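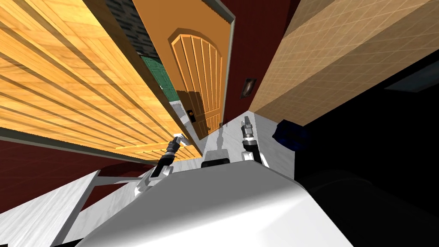 Wooden doors stick in the warm months and rattle in the cold ones, and I want to write a thread about it because it took me four years to understand my own. It does not matter if the door is plain or fancy. An arched wooden door at the end of a narrow hallway, the kind that makes a corridor look like it leads somewhere important, obeys the same rules as the door of a closet.

May 4, 2021

I am not a carpenter. I live in an old building in Cundov, I have seven interior doors, and I made most of the mistakes below myself. English is my third language, so if I use the wrong word for a part of the door, please correct me.

First the basic thing. Wood takes water from the air and gives it back. When it takes water it becomes wider. When it gives water back it becomes narrower. It almost does not change in length, only across the grain. I did not know this and I was always sanding the top of the door.

So please look at where the grain goes before you touch anything. The upright boards at the two sides (the stiles) have vertical grain, so they become wider toward the frame. That is why a door usually catches on the latch side. The height stays nearly the same all year.

If your door catches at the top corner, it is probably hanging. Check the hinges first! In my bedroom the top hinge had one loose screw. I planed the corner, then I found the screw, then I tightened it, and now there is a gap in that corner which I will see until I move out.

Old paneled doors are made in a clever way. The panel in the middle sits in a groove and is not glued. It can grow and shrink inside the groove, and the outside size of the door changes much less than it would if the door were one wide piece of wood.

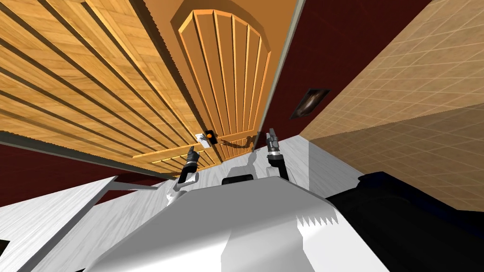
Grooved planks on the left, an arched panel on the right.

This is also the reason you must not fill the line around a panel with caulk or glue. I did it in the kitchen because there was a draft. In December, when the heating was on all day, the panel could not move and it cracked from top to bottom – a very loud crack, at night.

About paint. When a panel shrinks in winter, you can sometimes see a thin stripe of bare wood at the edge, where the paint never reached. It looks like damage but it is not. Wait for a dry period and paint the stripe then. If you paint in a wet period the stripe will come back.

The test I use now: a sheet of normal office paper. Close the door on it and pull. If it slides out with a little resistance, good. If it is stuck, mark that place with a pencil. Go all around, and do it again in another season before you take off any wood.

I bought a small humidity meter at Tiltside, the hardware store next to the bus station. It is not a very exact instrument, but I only wanted to see up or down. I write the number on the wall calendar on Sundays. After one year I could see that my bathroom door starts to stick always at the same reading.

The bathroom door did not need planing. It needed me to open the window after the shower. I felt a little stupid, but also I was happy to pay nothing.

Now floors, because somebody asked me under my last thread. A floor moves too, for the same reason. Parquet in small blocks is more patient than long wide boards, because each short piece moves only a little and the direction changes from block to block. 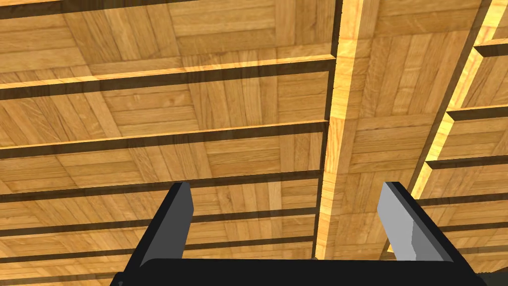

Basket-weave parquet pattern, honey-brown with a few paler planks.

Why is it important for doors? If the floor swells and has no place to go, it can rise a little at the threshold, and then the door scrapes. People cut the bottom of the door. Before that, please look under the baseboard and check if there is still a gap between the wood and the wall.

My downstairs neighbor had this problem after a leak. She got one offer for a new floor, 3000 euros, and one for new doors, 1055 euros. She waited until everything was dry, which took the whole spring, and the doors close again. She paid 335 euros to have a few blocks glued back and the rest she did not spend.

I do not say that waiting is always right. If the wood is soft, or smells of mold, or the door frame itself has moved and there is a diagonal crack in the plaster above it, call a person who knows. A door can be the first place where a house shows a bigger problem.

Sealing: paint or varnish makes the movement slower but does not stop it. And it only helps if all sides are covered. The top edge and the bottom edge of a door are the places everybody forgets, me included. This is end grain, and it drinks water like a straw.

To check the top edge without a ladder, hold a small mirror over it. To check the bottom edge, put the mirror on the floor. In my apartment five doors from seven had no finish at all on the bottom. I took them off one by one, on weekends, with a friend to hold the other side. They are heavier than you think.

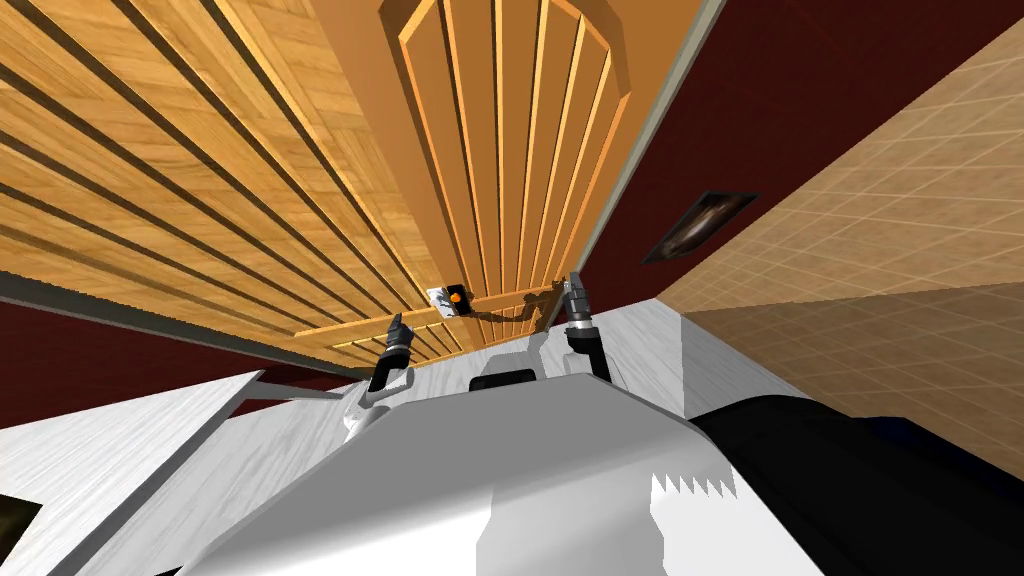 When the door is off, it is a good moment to clean the hinges also. I use an old toothbrush and a drop of light oil, and I wipe off what is too much. Put a piece of tape on each hinge with "top" or "bottom" written on it. They look the same, but after so many years each one fits its own place best.

If you really must plane: take it off the hinge side if you can, not the latch side. You will have to make the hinge pockets a bit deeper, but the lock stays where it is and the edge that people see stays original. I learned this from the handout of an evening class at the Radebe workshop, and it was the best page in it.

Take off less than you want to. For me the right amount is when the door closes freely in the wettest week, and I accept that it rattles a little in winter. A thin strip of felt on the stop makes the rattle quiet. A meter of it is cheap, and you can pull it off again.

After planing, seal the fresh edge the same day. I left mine "until the weekend", it rained, and the door was stuck again before I opened the can.

A word question for native speakers: my old manual says "the door binds" and the people at the store say "the door sticks". Is there a difference? I used "sticks" everywhere in this thread, but I am not sure.

Next time I will write about window frames, where I have made more expensive mistakes. If you have an old door with a strange problem, you can send me the description. Please write also the season, and which edge is touching.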